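Dallura publishes setup and care procedure for its Grollenano strip-handling cell

ONBY, 26 September 2025 – Dallura, which builds and services small automation cells for workshops and short-run manufacturers, today released the full setup and care procedure for the Grollenano, its single-arm cell for picking up and laying down soft, flexible strip. The procedure is free to download and applies to every Grollenano in service, including cells delivered before this year.

The Grollenano is a bench-height cell with one arm, a two-finger gripper and a small camera at the wrist. Customers use it for work with tubing, edging, seals and similar parts that bend under their own weight. Until now, setup was done by a Dallura technician on site and care instructions were sent out one page at a time when a customer asked for them.

"We had a good procedure, but most of it was in the technicians' notebooks," said Eskil Lindholm, head of service at Dallura. "A customer who changed a finger pad on a night shift had to wait for us to call back. Now they have the same pages we use."

The document has 2 parts. The first covers setup after delivery or after the cell has been moved. The second covers routine care, worn parts and a short list of faults with the checks to make for each one.

Setting up the cell

Setup begins with the work surface. The operator checks that it is level, wipes it down with a dry cloth and tightens the mounting screws in the order given in the drawing. The arm base is then checked against the surface with a dial gauge. Dallura asks that the cell stand in its final position for a full shift before this check is made, as floors and benches settle under load.

The wrist camera comes next. It has a fixed mount and is not meant to be adjusted by eye. The operator runs the arm to the service position, cleans the lens and starts the built-in alignment routine. If the routine fails twice, the mount should be taken off, its seat cleaned and the screws fitted again with the supplied driver. Shiny parts near the work area can upset the routine, and the procedure recommends changing the angle of the room lighting before changing any camera setting.

The gripper is set up last. The fingers are closed on a test strip at the lowest force setting, and the setting is raised one step at a time until the strip can be lifted without sliding. The value is then written on the card inside the control cabinet door. Dallura advises against copying a value from another cell, even one running the same part.
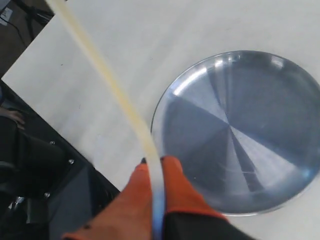 Soft strip needs more patience than rigid parts. It keeps some of the curve it had on the reel, and it swings when the arm changes direction. The procedure sets a slow approach speed for first trials and asks the operator to watch the free end as well as the grip point. Speed is raised only after the strip has been placed correctly 7 times in a row at the current setting.

"People tend to turn the force up when a strip slips," said Benedikt Fankhauser, who wrote most of the gripper section. "Check the pads first. Nine times out of ten there is dust or release agent on them, and more force just marks the part."

During trials the operator stays within reach of the stop button and keeps hands clear of the arm's path. Any adjustment to the fingers or the camera is made with the drive power off and the key removed.

Routine care

The care section is arranged by operating hours. Every 500 hours, the finger pads and tips are taken off, inspected and cleaned with mild soap and water. Solvents are not to be used, as they harden the pad material. A pad with a visible groove, a torn edge or a loose tip is replaced. Pads are always changed as a pair, and the force test is repeated afterward.

At the same interval, the operator inspects the cables between the arm and the cabinet, paying attention to the points where they leave the base. Cables should lie slack with the arm at full reach. A cable that has gone stiff or shows a flat spot is replaced, not taped.

The wrist joint is greased once a year or after 2,045 hours, whichever comes first. This job calls for removing the gripper body and should be done by someone who has taken Dallura's service course. The page for it includes a torque table and a drawing of the seal, which is easy to fit backward.

Faults and repairs

Each fault page lists the message shown on the control panel, the parts involved and the checks to make. The ones that bring in the most service calls come first: a strip that slips, a strip that is released late, a camera that loses alignment and a finger that does not close all the way.

For a finger that does not close, the operator is told to power down, open the gripper by hand and look for debris in the guide. If the guide is clean and the finger still binds, the drive screw is worn and the gripper body goes back to Onby on exchange. Exchange units are shipped with pads fitted, but the force test still has to be done on site.

Late release is more often a matter of settings – usually an opening distance that was reduced to save time on a different job and never set back. The procedure asks operators to write every such change on the cabinet card, along with their initials.

Tested at the Lie workshop

Dallura tried the procedure at its workshop in Lie over the summer. Staff who had not worked on the cell before were given the printed pages and a Grollenano that had been taken apart for transport. Several steps were rewritten afterward. The camera section was moved ahead of the gripper section, and the cable drawing was redone at a larger size after two people routed the same cable on the wrong side of the base.

"The drawings caused more trouble than the text," Lindholm said. "I expect we will change a few more of them once customers start writing in."

Availability

The procedure can be downloaded from the support pages on Dallura's website. Printed copies on oil-resistant paper can be ordered with any spare parts shipment. Cells delivered from October onward will include a printed copy in the control cabinet.

On-site setup by a Dallura technician remains available at the current rate, and the warranty is not affected when a customer carries out the setup and care steps in the document. Work on the wrist joint by untrained staff is still excluded.

Corrections and questions about the procedure can be sent to the service desk in Onby through the contact form on the support pages. Please give the serial number of the cell and the page in question.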